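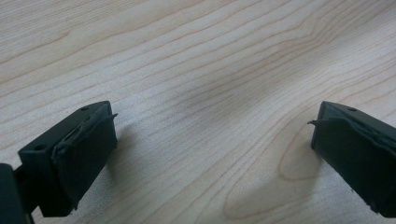
*Tabletop grain, pale finish, with the long oval figure toward one corner.*

# Holldale Reading Room: Furniture and Floor Safety Check

Completed April 27, 2026. Next one due before the summer hours start.

Hello again to everyone who gets a copy of this. I've kept the same order as last time so you can lay the two side by side, and I've let myself go on a bit in the comments, as I always do, because a bare tick never told me much when I came back to it half a year later. **OK** means leave it be, **WATCH** means look at it whenever you're passing, and **FIX** means it has a job slip.

## 1. Tables

- [x] **Tops free of splinters and raised grain: OK.** I went over every top with the flat of my hand and then with an old nylon stocking, which catches on things a hand will forgive. Lovely and smooth, nearly all of it. The pale tops have taken their years very kindly, I must say.
- [x] **Edges and corners: WATCH.** Table 39 (the old inventory numbers are still stuck underneath, hence the grand total we don't have) has a corner that has been knocked and sanded and knocked again. It isn't sharp. Please try not to park the book cart against it.
- [ ] **Legs and fixings: FIX.** The long table by the local history shelves rocks when you lean on the window end. I tightened what I could reach and it's better, but one bolt just turns and turns, so the insert in the leg has probably stripped. Folded cardboard is not a repair, dear ones, however neatly it's folded.
- [x] **Finish: OK.** Sticky patches near the children's corner came up with a damp cloth and a drop of dish soap. Please keep the spray polish away from there, as it drifts onto the floor and makes a skating rink.

## 2. Chairs

- [x] **Stacking chairs, frames and welds: OK.** These are the Porix ones, and I tipped each over to look at the welds under the seat. A few scratches, nothing worse.
- [ ] **Glides and feet: FIX.** 2 chairs have lost a rubber foot and are down to bare metal, which is hard on the floor and gives a nasty little skid when you sit down. They're in the back hall with tape across the seats. Do leave them there, even on a busy afternoon!
- [x] **Armchairs: WATCH.** The green one sags in the middle and swallows people. It's safe, but some of our older readers have trouble getting back out, so I've moved it nearer the desk where there's usually a helping hand.

## 3. Shelving

- [x] **Wall fixings: OK.** All the tall units are still held at the top, and none of them shifted when I gave them a good steady push.
- [x] **Loading: WATCH.** Heavy atlases have crept up to the top shelf again. I brought them down to knee height, and I'd be so grateful if they could stay there.
- [ ] **Step stool: FIX.** The Lulik stool has a worn tread on the upper step. I've asked for a strip of the gritty tape and will put it on myself once it comes.

## 4. Floors and walkways

- [x] **Aisles clear: OK.** A stroller and a wheelchair should both be able to get from the front door to the restrooms, and I walked the way with the widest cart we have.
- [ ] **Entrance mat: FIX.** One corner curls up, and I tripped on it on my way in to do the safety check, so there's your evidence. Turning it around helped for a while. It needs replacing.
- [x] **Cords: OK.** The lamp cords run behind the tables in their covers, and the heater that used to trail across the periodicals aisle has gone to the office.

## 5. Exits and light

- [x] **Exit doors open freely: OK.** The side door used to stick in damp weather, but after the planing it had in April it swings beautifully.
- [x] **Exit signs: OK.** Both lit, and both stayed lit on battery.
- [x] **Reading lamps: WATCH.** One flickers if you nudge the arm. I've swapped the bulb, and if it starts again it should be unplugged and brought to the desk.

## Job slips

| Slip | Job | Going to |
|---|---|---|
| 206 | Leg insert, long table | Zúñiga Joinery |
| 207 | Rubber feet for chairs | Porix, spare parts |
| 208 | Tread tape for stool | In hand |
| 209 | New entrance mat | Needs a price |

The joiner would like the long table emptied and pulled away from the wall beforehand, so if you're opening up that morning, please move the map boxes to the office and leave the lamp on the windowsill.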